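Nikzad — lexique des mots de la table

Nikzad est un relevé de vocabulaire domestique en français, recueilli dans deux communes voisines, Vastach et Edby. Le jeu contient 1386 fiches réparties en 11 fichiers CSV, un par domaine (vaisselle, linge, pain, conserves, etc.).

Contenu d'une fiche

- mot : la forme notée telle qu'elle a été dite
- sens : une définition courte
- lieu : Vastach ou Edby
- variante : autre forme donnée par le même locuteur, champ souvent vide

Encodage UTF-8, séparateur point-virgule. Les apostrophes sont droites partout, sauf dans conserves.csv où elles n'ont pas encore été reprises.
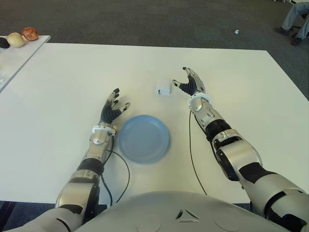
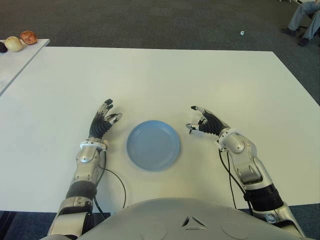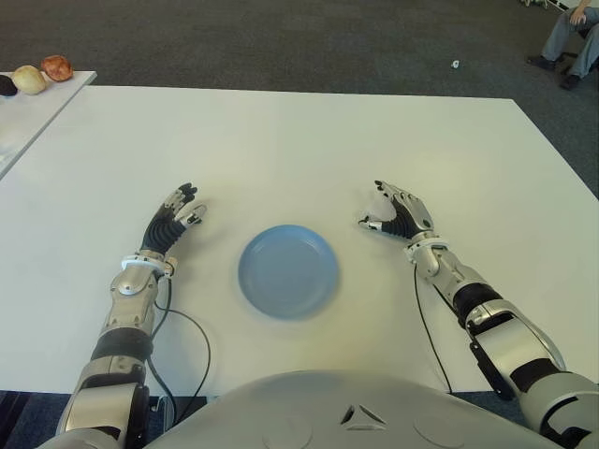

Le fichier vaisselle.csv est celui qui a demandé le plus de corrections. Les locuteurs d'Edby appellent « assiette » presque tout ce qui est plat, et ceux de Vastach gardent « plat » pour ce qui se pose au milieu de la table. Une assiette ronde à rebord bas, comme la bleu clair sur la table blanche, est donc classée sous « assiette » à Edby et peut se retrouver sous « plat » à Vastach. Nous avons conservé les deux entrées — la fusion faisait perdre le lieu. Le champ sens précise la forme du rebord quand le locuteur en a parlé.

Limites

Les verbes sont peu représentés. Les fiches du domaine linge viennent presque toutes d'Edby et ne permettent pas de comparaison. La prononciation n'est pas notée.

Versions

v2 : champ variante ajouté, doublons retirés de pain.csv.
v1 : première mise en ligne, en mai.

Contact

Collecte : Impi Pesonen. Relecture et saisie : Minttu Laaksonen. Les corrections se proposent fichier par fichier, avec le mot et le lieu dans le titre du message.

11 partages — 2 commentaires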